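How to Oil a Tired Wooden Tabletop

So I finally got to the kitchen table this November, and I'm kicking myself for waiting so long! It had gone gray and thirsty in the spots where we all eat, and I did the whole job for 56 dollars (sandpaper included).

First, clear everything off and wash the top with a little dish soap and a wrung-out rag. Let it dry overnight. I mean it, overnight! I got impatient on my first try and the paper gummed up in two minutes.

Next, sand with the grain. I start with 120 grit and finish with 220, and I check my work by dragging an old nylon stocking over the top. If it snags, keep going. Vacuum up the dust and wipe with a barely damp cloth.
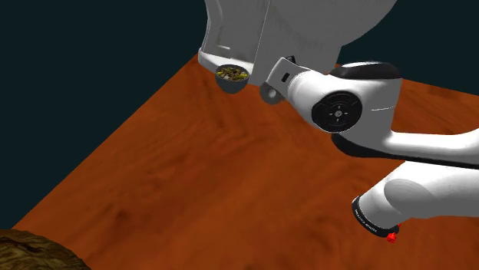 Warm orange-brown wood with darker reddish streaks in the grain.

Now the fun part. I use Cidwood oil, the plain one with no tint, but use whatever you like as long as the can says it's OK for tables. Pour out a puddle the size of a pancake, spread it thin, wait 15 minutes, then wipe off every bit that hasn't soaked in (sticky tables come from skipping this). Do a second coat the next day.

Please lay your oily rags flat outside to dry before you toss them. Balled up, they can catch fire on their own.

Give it a few days before you put anything heavy on it, and use coasters for the first couple of weeks.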